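침구·생활직물 무늬 용어집의 데이터와 편집 규칙을 모아 둔 저장소입니다. 이불, 침대 시트, 베갯잇, 커튼에 쓰이는 날염 무늬의 이름을 한국어로 정리하고, 상점이나 자료실마다 다르게 부르는 말을 한 표제어 아래 묶었습니다. 프로젝트 이름은 **Grolance**이고, 파일 이름과 폴더 이름에도 같은 이름을 씁니다.

# Grolance 무늬 용어집

## 무엇이 들어 있나

- `terms.csv`: 표제어 본문
- `aliases.csv`: 이칭, 옛 표기, 외래어 표기
- `groups.csv`: 무늬 갈래
- `sources.csv`: 출처 약호
- `notes/`: 표제어별 편집 메모(있는 것만)

갈래는 모두 14개입니다. 잎, 꽃, 열매, 동물, 줄, 격자, 점, 고리, 물결, 조각잇기, 문자, 풍경, 추상, 기타로 나뉩니다. 한 표제어는 갈래를 3개까지 가질 수 있고, 첫 번째로 적은 것이 대표 갈래입니다. 대표 갈래를 정하기 어려우면 면적을 가장 많이 차지하는 요소를 따릅니다. 면적이 비슷하면 판매 자료에서 먼저 부르는 쪽을 택합니다.

## 자료의 출처

초기 표제어는 Drukov 직물 견본첩의 색인에서 옮겼습니다. 견본첩은 손글씨로 된 색인이 따로 붙어 있고, 같은 무늬를 앞권과 뒷권에서 다르게 부르는 경우가 많습니다. 옮길 때 앞권의 이름을 표제어로, 뒷권의 이름을 이칭으로 넣었습니다. 판독이 안 되는 글자는 `□`로 두었고 추측해서 채우지 않았습니다.

두 번째 묶음은 침구 도매상 Biltimar의 주문서 양식에서 나왔습니다. 주문서는 무늬 이름을 줄여 쓰는 버릇이 있어서 "잎조각", "청고리", "큰잎격" 같은 말이 그대로 나옵니다. 줄임말은 표제어로 올리지 않고 이칭에만 넣습니다. 무엇을 줄인 말인지 확인되지 않으면 `status` 칸에 `미확인`이라고 적습니다.

세 번째 묶음인 Sabbagh 자료는 커튼감 위주입니다. 줄과 물결 갈래가 대부분이고 침구에는 거의 쓰이지 않는 말이 섞여 있습니다. 용도 칸을 꼭 확인하고 쓰시기 바랍니다.
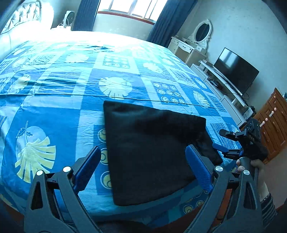
출처 약호는 D, B, S 세 가지입니다. 같은 말이 여러 자료에 나오면 `D;B`처럼 쌍반점으로 잇고 사이를 띄우지 않습니다. 편집자가 새로 만든 표제어는 약호 대신 `편`이라고 적고, `notes/`에 만든 까닭을 남겨야 합니다. 메모가 없는 `편` 표제어는 다음 판에서 뺍니다.

## 열 설명

### terms.csv

| 열 | 내용 | 비워도 되는가 |
|---|---|---|
| `id` | 갈래 약자와 일련번호 | 아니요 |
| `term` | 표제어 | 아니요 |
| `group` | 대표 갈래와 보조 갈래 | 아니요 |
| `use` | 이불, 시트, 베갯잇, 커튼, 공통 | 예 |
| `gloss` | 뜻풀이 | 아니요 |
| `source` | 출처 약호 | 아니요 |
| `status` | 확정, 검토, 미확인 | 아니요 |

### aliases.csv

| 열 | 내용 | 비워도 되는가 |
|---|---|---|
| `id` | 연결되는 표제어의 `id` | 아니요 |
| `alias` | 이칭 | 아니요 |
| `kind` | 줄임, 외래, 옛말, 오기 | 예 |
| `source` | 출처 약호 | 아니요 |

이칭 하나가 표제어 둘에 걸리는 일이 있습니다. "바둑무늬"가 그런데, D에서는 두 색이 엇갈린 격자를, B에서는 굵은 칸 안에 작은 그림이 든 것을 가리킵니다. 이때는 행을 2개 만들고 `source`를 각각 다르게 적습니다. 하나로 합치지 마십시오.

## 뜻풀이 쓰는 법

뜻풀이는 한 문장으로 쓰고 "무늬"로 끝냅니다. 색은 무늬의 이름에 색이 들어 있을 때만 적습니다. 촉감이나 계절감은 쓰지 않습니다. "시원한", "고급스러운" 같은 말은 주문서에 자주 나오지만 옮기지 않습니다.

예:

```
LF-07, 갈래잎무늬, 잎;조각잇기, 공통, 깊게 갈라진 넓은 잎을 칸마다 하나씩 놓은 무늬, D;B, 확정
RG-02, 겹고리무늬, 고리, 시트, 중심이 같은 고리를 줄지어 놓은 무늬, B, 확정
ST-11, 쌍줄무늬, 줄, 커튼, 가는 줄 둘을 붙여 되풀이한 무늬, S, 검토
```

식물 이름은 조심해서 씁니다. 자료에서 식물 이름을 밝힌 경우에만 그 이름을 쓰고, 그렇지 않으면 "갈래잎", "부채잎", "깃꼴잎"처럼 생김새로 적습니다. "몬스테라"는 외래어 이칭으로 올려 두었습니다. 도매 쪽에서는 넓고 갈라진 잎이면 모두 몬스테라라고 부르는 경향이 있어 표제어로 쓰기에는 범위가 넓습니다.

고리와 점은 가운데가 비어 있는지로 나눕니다. 비어 있으면 고리, 차 있으면 점입니다. 고리 안에 점이 든 것은 대표 갈래를 고리로 하고 점을 보조로 답니다. 고리 안에 잎이나 꽃이 든 것은 "둥근테"를 앞에 붙입니다.

조각잇기는 실제로 천을 이어 붙인 것과 이어 붙인 것처럼 찍은 것을 구별하지 않습니다. 초판에서는 나누었으나 견본첩 색인만으로는 판단할 수 없는 항목이 많아 합쳤습니다. 나누어 쓰고 싶은 분은 `notes/`의 옛 분류표를 참고하십시오.

## 표기

- 표제어는 붙여 씁니다. `겹 고리 무늬`가 아니라 `겹고리무늬`입니다.
- 외래어는 외래어 표기법을 따르되, 출처의 표기가 다르면 그 표기를 `오기`로 함께 올립니다.
- "문", "문양", "패턴"은 모두 "무늬"로 바꿉니다. 원래 말은 이칭으로 남깁니다.
- 색 이름은 "파랑", "남색", "연노랑"처럼 명사로 씁니다.
- 한자 병기는 D에서 온 말에만 허용합니다.

파일은 모두 UTF-8이고 줄바꿈은 LF입니다. 스프레드시트로 열어 저장하면 `id` 칸이 날짜로 바뀌는 수가 있으니, 열 형식을 텍스트로 지정한 뒤 여십시오.

## 고칠 점을 보내는 방법

이슈를 하나 열고 `id`, 고칠 내용, 근거를 적어 주십시오. 한 이슈에는 표제어를 20개까지만 담습니다. 그보다 많으면 갈래별로 나누어 주십시오. 뜻풀이의 말투를 고치는 제안은 모아 두었다가 판을 바꿀 때 한꺼번에 봅니다. `id`가 겹치거나 출처가 잘못된 것은 바로 고칩니다.

새 표제어를 제안할 때는 쓰인 예가 2개 이상 필요합니다. 같은 상점의 같은 물건에서 나온 예는 하나로 칩니다. 상표로 등록된 무늬 이름은 받지 않습니다.

이슈는 화요일에 모아서 봅니다.

## 알려진 문제

- 커튼 용도의 물결 갈래에 뜻풀이가 거의 같은 표제어가 여럿 있습니다. Sabbagh 자료의 원본과 대조가 끝날 때까지 `검토`로 둡니다.
- "기타" 갈래가 지나치게 큽니다. 글자와 그림이 섞인 어린이 침구 무늬가 대부분이며, 갈래를 새로 둘지는 정하지 않았습니다.
- `kind` 칸의 "옛말"은 기준이 고르지 않습니다. Drukov 견본첩 앞권에만 나오는 말을 옛말로 잡은 것이어서 지금도 쓰이는 말이 섞여 있습니다.
- 베갯잇 용도는 시트와 짝으로 팔리는 것이 많아 빠진 항목이 있습니다. `use`가 `시트`뿐이라고 해서 베갯잇에 쓰이지 않는다는 뜻은 아닙니다.

## 이용 조건

뜻풀이와 갈래표는 출처를 밝히면 고쳐 쓰거나 나누어도 됩니다. 출처는 "Grolance 무늬 용어집"으로 적고, 고친 경우에는 고쳤다는 표시를 해 주십시오.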